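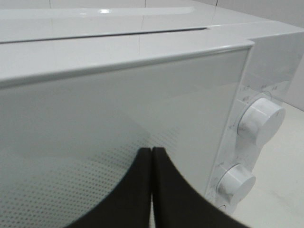

手首側のカメラから見た電子レンジとグリッパーの指先。右手の操作パネルに丸いノブが上下に並ぶ

Diltetti、家電操作でグリッパー2機種を比較 ノブの回転は指先形状、扉の開閉は制御側の設定が左右

2019年9月24日

ロボットシステムの設計を手がけるDiltettiは、家庭用調理家電の操作を対象としたグリッパーの比較試験について、中間結果を公表した。試験対象は平行開閉型の「Flodon」と、指先に曲面を持つ適応型の「Illeo」の2機種。同じアームと同じ手首カメラを用い、制御ソフトウェア「Cù」の上で両者を交互に動作させた。アームの軌道生成と力制御の周期は共通とし、グリッパーごとに変えたのは把持力の上限、指の開閉速度、ツール中心点の位置のみとしている。

試験項目は、電子レンジの扉を開ける、扉を閉める、出力ノブを回す、タイマーノブを回す、庫内に容器を入れる、庫内から容器を取り出す、の6項目である。各項目はグリッパーごとに30回以上実施し、成功の可否のほか、接触開始から動作完了までの時間、手首で計測した反力、再試行の有無を記録した。人が途中で介入した試行はすべて失敗として扱った。

ノブの回転では適応型が優位

両機種の差が最も明確に表れたのは、ノブの回転である。平行開閉型のFlodonは、指の面がノブの側面に正対していれば安定して回せるが、手首の回転軸とノブの軸がずれると、回転の途中で片側の指だけに荷重が偏る。その状態で回転を続けると、指先がノブの側面を滑り、指令した角度と実際の角度に差が生じる。試験ではこの差が失敗の主因となった。

Illeoは指先の曲面がノブの円筒面に沿うため、軸ずれに対する許容幅が広い。一方で、指先を閉じた状態でも外形が横に張り出しており、上下に並んだノブの一方をつかむ際に、もう一方に指の外側が触れる事例があった。試験班は接近方向を操作パネルに対して斜めに取ることで干渉を減らしたが、その分だけ手首の可動範囲を使い、大きな角度を一度に回せなくなった。途中で持ち替える動作を加えた場合、完了までの時間はFlodonより長くなっている。

試験を担当したMathias Pichlerは「つかめるかどうかだけを見れば適応型が有利だが、目盛りに合わせて止める作業になると評価は変わる。持ち替えのたびに小さな角度誤差が積み重なるため、カメラで現在位置を読み直す必要がある」と説明する。

なお、ノブの目盛りの読み取りは今回の評価には含めていない。目標角度は試験開始前に人が登録し、動作後の角度を外部の計測器で確認する方法を採った。手首カメラの映像では、薄い色で印刷された小さな数字を判別できる距離と、指先を安全に動かせる距離とが一致しない場合が多く、文字認識を組み合わせた試験は別途行うとしている。

光沢面での位置推定に課題

カメラ側の課題として報告されたのが、白い光沢面に対する位置推定のばらつきである。電子レンジの天面や扉は特徴点が少なく、照明や背後の壁が映り込むと、映り込んだ線を筐体の縁と誤って検出することがある。試験班は照明条件を3通り用意し、天井照明のみ、側面からの拡散光のみ、両者の併用で結果を比べた。ばらつきが最も小さかったのは拡散光のみの条件で、天井照明のみでは扉の上縁の推定位置が試行ごとに前後した。

この問題に対し、Cù側では検出対象を絞り込む処理を追加した。筐体全体の輪郭に頼らず、扉と操作パネルの境目、およびノブの根元の円を優先して照合する方式である。扉の窓に見られる細かな点の模様は、当初は特徴点として使っていたが、同じ模様が繰り返されるため対応付けを誤りやすく、現在は照合から除外している。

手首カメラ特有の制約もある。対象に近づくと画面の下側に自分の指が入り、ノブや扉の一部が隠れる。Cùはグリッパーの形状データと開閉量から指の領域を計算し、その部分を認識処理から外すが、Illeoは接触時に指が変形するため、計算上の領域と実際の輪郭が一致しない。試験班は除外する領域に余白を設けて対処した。余白を広げすぎると下側のノブが検出できなくなるため、設定値は項目ごとに変えている。

扉の開閉では力制御の設定が支配的

扉の開閉では、グリッパーの違いによる差は小さかった。開ける動作では、扉が動き始める瞬間に反力が急に下がる。ここで引く力をそのまま保つとアームが加速し、筐体ごと引き寄せてしまう。試験の初期には両機種とも本体の位置がずれ、後続の項目が実施できなくなる例が続いた。

試験班は反力の低下を検出した時点で、力の指令から速度の指令へ切り替える処理を組み込んだ。切り替えの閾値は機種ごとに調整が必要で、Flodonでは指の剛性が高い分だけ低下を早く捉えられた。Illeoでは指の変形が反力の変化を吸収し、検出がわずかに遅れる。ただし、閉める動作では同じ変形が衝撃を和らげる方向に働き、記録された反力のピークはIlleoの方が低かった。

閉める動作では、指を開いたまま片側の指先で押す方法と、両指の先端を寄せて押す方法の双方を試した。後者は接触点が定まりやすく、扉の角に近い位置を押しても姿勢が崩れにくい。以後の試験は後者に統一している。

容器の出し入れについては、庫内の壁と手首の間隔が制約となった。Flodonは全長が短く庫内での姿勢に余裕があるが、開いたときの幅が大きい。Illeoは開口時の幅を抑えられる反面、容器の縁に対して指を深く入れる必要がある。空の容器では両機種とも失敗が少なく、水を入れた容器では加速度の上限を下げた条件でのみ評価を行った。加熱した容器は今回の対象外である。

評価方法の見直しも

試験全体を統括するMarisol Halvorsenは、成功率だけで機種を選ぶことには慎重な姿勢を示す。「同じ成功でも、余裕を持って終えた試行と、滑りながら辛うじて終えた試行が混在している。反力の履歴を並べると違いは明らかで、指先の摩耗が進んだときにどちらが先に失敗へ転じるかはかなり予測できる」としている。

同社は今後、反力の変動幅と再試行の頻度を組み合わせた指標を導入し、既存の記録にもさかのぼって適用する。指先のパッドについても、表面の硬さを変えた試作品を用意し、ノブの側面に対する滑りを比較する計画である。現在のパッドは試験の途中で交換しておらず、後半の試行には摩耗の影響が含まれる可能性がある。この点は中間結果の注記に記載された。

カメラについては、手首の単眼カメラに加えて固定カメラを併用する構成を検討している。固定カメラは指による遮蔽を受けにくい一方、アームが対象の前に入ると視界を失う。両者の映像をどの段階で切り替えるか、あるいは常時統合するかは決まっておらず、Cùの処理負荷を測定したうえで判断する。

次の試験は12月に開始する。対象には押しボタン式の電子レンジと、横開きではなく縦開きの扉を持つ機種を加える。比較するグリッパーはFlodonとIlleoのままとし、アームの設置位置を変えた条件を新たに設ける。試行ごとの反力と指の開閉量を収めた記録は、試験終了後に共同研究先へ提供する予定である。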